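Wetlow and Biltby Dog Owners' Circle
Minutes of the July meeting, held in the back room at Wetlow Library

Present: Augustina Darko (chair), Châu Doãn, Vinh Ngô, Ustyna Hrytsenko (minutes), and a good turnout of members from both villages.
Apologies: Lâm Trịnh, who was at the vet in Sestport with Khương. We all send the old boy our love, and a bone once he is allowed one.

The meeting opened at 7.30 pm. Augustina welcomed everybody, and especially the new faces from Biltby, and asked people to keep leads short under the table after the muddle with the chair legs last time.

1. Minutes of the last meeting
Agreed, with one correction from Vinh. His dog Pepper was put down as a lurcher and is a whippet cross. Ustyna said sorry to them both, and Pepper took it very well.

2. The crossbreed walk
This took up most of the evening, and happily so. Châu reminded us how it began, with her posting a picture of her spaniel and husky mix on the village page and asking whether anyone else had a dog that strangers stop to ask about. She had expected a handful of replies and the post has now been seen by 1000 people, a good many of whom seem to live nowhere near Wetlow and would still like to come.

The walk will go from the library along the river path to Biltby green, which is 3 miles if you keep to the path and a fair bit more if your dog does not. Vinh has walked it with a pushchair and says the second gate is stiff but can be managed. There was some talk about whether pedigree dogs should be let in. Augustina felt strongly that a walk is a walk and no dog should be left at home over its parents, and the room agreed with her, so all dogs are welcome and the name stays as it is.

Ustyna asked about water. There is a tap by the green, but it was off for part of last summer, so Châu will bring two large containers in her car and meet us at the far end. Members are asked to bring their own bowls - please write your name on the bottom, as we still have six in the cupboard that belong to somebody.

Agreed: start at 10 am, dogs on leads as far as the second gate.
Action: Châu to answer the questions under her post. Vinh to speak to the farmer about the sheep.

3. Guess the mix
Following on from the above, Vinh suggested a guessing table at the green, where owners who have had their dog's parentage tested pin up a photo and the rest of us try to work out what is in there. He has been caught out himself, having told everyone for years that Pepper had a bit of greyhound in her, and there was none at all.
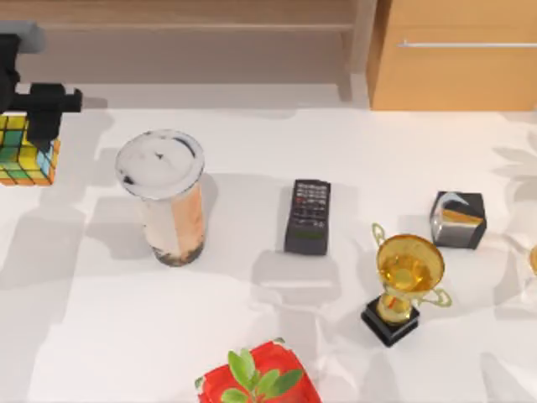

Several members said they would gladly put their dogs forward, and there was a long and very enjoyable detour about ears. Augustina wondered whether people without a test would feel left out, and it was settled that they can have a board of their own, where all guesses are right. Entry will be free, with a tin out for the rescue kennels at Sestport. Ustyna will ask her sister whether she might bake something for the winner, and something plainer for the winner's dog.

Action: Vinh to collect photos. Please send them to him with the dog's name and none of the answers!

4. Photos online
A member had found her terrier on a page she had never heard of, with a funny caption and a different name. She was more amused than cross, but it led to a sensible chat. From now on we will ask owners before putting their dogs on our page, and we will leave out house numbers and name tags that can be read. Châu has already gone back through the older posts and taken down two.

5. Any other business
Lost: one red lead, probably on the river path. Found: one tennis ball, well chewed, which Pepper would like to keep.

Augustina thanked everyone for coming and for being so patient with the kettle. The next meeting will be in the same room at the same time, and Lâm has offered to bring the biscuits.

The meeting closed at 9 pm.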